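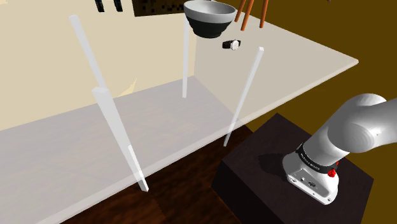 Simulated view: translucent table with the bowl and watch on it, Franka arm on its pedestal to the right.

Thread: Sim ranking vs real ranking, does the Tarnurine result hold up?

tarn_joni
I've been repeating the Tarnurine comparison on our own policies. The claim is that if you randomise the rendering enough, the order of policies in sim matches the order on the real arm. We ran 7 checkpoints, 30 episodes each, in Vusto. The top 2 came out in the same order as on hardware. The middle ones were shuffled. Has anyone else tried it?
Joni Lindqvist

mulberry9
Thirty episodes is too few to split the middle of the pack. What are the success rates? If they're within a few points of each other you're ranking noise.

tarn_joni
Fair. They are close. I'll rerun with 122 per checkpoint, but it takes all night on our machine.

psinghal
Is the see-through table part of the randomisation? You can make out the floor through it. I'd leave that out. A camera policy has never met a table like that, so a drop in score says little about how it will do on the real one.

tarn_joni
It's in there, yes. Opacity is sampled along with the wall and floor textures. The paper does the same.

gripfail
Disagree with psinghal. If a policy falls over when the table goes pale, I'd want to know before it goes near a window. Keep it in.

psinghal
Then report it separately. Mixing it into a single score hides which change did the damage. We split ours by factor in Nigam, and camera pose mattered far more than any texture.
Pushpa

mulberry9
+1 to splitting it. Also use the same seeds for every checkpoint if you aren't already.

tarn_joni
I wasn't. Each checkpoint drew its own seeds. That could explain some of the shuffling.

gripfail
It could explain most of it. Old Sarus scripts had the same problem and we lost most of December to it.

tarn_joni
Right. Fixed seeds, table opacity in its own column, 122 episodes. Will post the numbers when the run is done.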